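Caderno da oficina -- mesa dos cubos
2022-07-18

Antes que me esqueça: a toalha branca ficou. Sei que no mês passado andei a dizer que preferia trabalhar sobre o tampo à vista, e sei que a Itzel Maldonado tem isso apontado algures e mo vai lembrar. Paciência, mudei de ideias. Com o pano as cores dos cubos saltam muito mais, e o barulho também é outra coisa (quem tem a secretária encostada àquela parede já me agradeceu). O defeito é o de sempre, os vincos. Passei a toalha a ferro em casa, dobrei-a com todo o cuidado, trouxe-a no saco da Tatwood e chegou cá como se tivesse dormido com ela.

O que está em cima da mesa, para quem pegar nisto depois de mim: o cesto de vime e os cubos pequenos, vermelho, verde e azul. Mais nada. Tirei a fita métrica, os lápis e a caneca, que era minha, confesso.

Disposição em fila

Comecei pela mais simples, com os cubos lado a lado e folga entre eles. Não medi nada, foi a olho, e o verde acabou um pouco mais para trás do que os outros dois. Deixei estar. O cesto fica à frente, vazio, com o lado comprido mais ou menos da esquerda para a direita. Gosto desta porque se vê tudo de uma vez e porque se repõe depressa, mesmo a falar ao telefone.
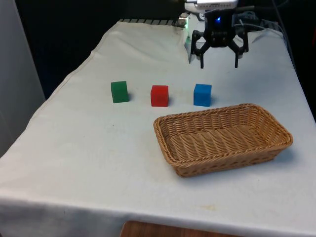
Disposição em diagonal

A segunda dá mais trabalho a acertar, mas é a minha preferida! O cesto vai para a esquerda, atravessado, e os cubos seguem em diagonal pela mesa: azul mais perto, vermelho a seguir, verde lá ao fundo, quase na beira de trás. O espaço entre eles ficou bastante parecido, o que para mim, a olho, já é uma vitória. Nesta os cubos ficam todos fora do cesto, tal como na fila.

Olhando para o pano com mais calma, tem umas manchinhas escuras e umas marcas para o lado do meio e da direita. Não sei se saem. Vou experimentar sabão azul antes de pedir outra toalha à Gistdale, que da última vez demorou 3 semanas a entregar um simples rolo de tecido. E à direita há um monte de pano amarrotado que convém esticar ou tirar dali, até porque a ponta levantada me irrita de cada vez que passo.

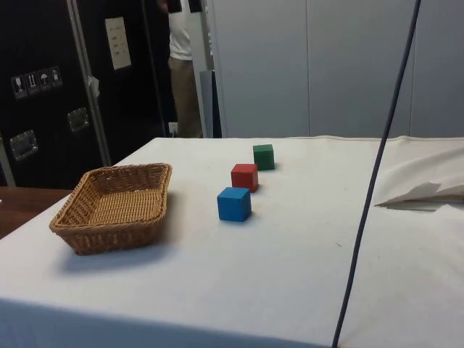
Cesto à esquerda, cubos em diagonal: azul, vermelho, verde.

Sobre o cesto

A Itzel perguntou se não valia a pena trocar o cesto por uma caixa de plástico da Movovora, que é mais fácil de lavar. Por mim não. O vime é leve, o rebordo entrançado é grosso e agarra-se bem, e os lados são baixos, de modo que se chega ao fundo sem andar a pescar. O único senão é o pó que se mete na trama -- um pincel seco resolve, há 2 na gaveta de baixo, usem o mais largo.

Sobre os cubos

As arestas são um bocadinho arredondadas e isso agrada-me, são simpáticos na mão. Se um dia pedirmos mais, que seja deste tamanho. O catálogo da Modise tem sacos de 46 peças, o que me parece um exagero para esta mesa, e a embalagem grande é de 2,000, que nem quero imaginar onde se guardava. Fica a referência na capa do caderno, a lápis.

Por fazer

Esticar a toalha e prendê-la por baixo com molas (as de roupa servem, já experimentei na outra mesa).
Tratar das manchas.
Fazer uma terceira disposição, talvez com o cesto no meio e os cubos à volta. Ainda não me decidi, aceito sugestões escritas na margem.
Perguntar à Itzel se em agosto precisa da mesa, ou se posso deixar isto montado.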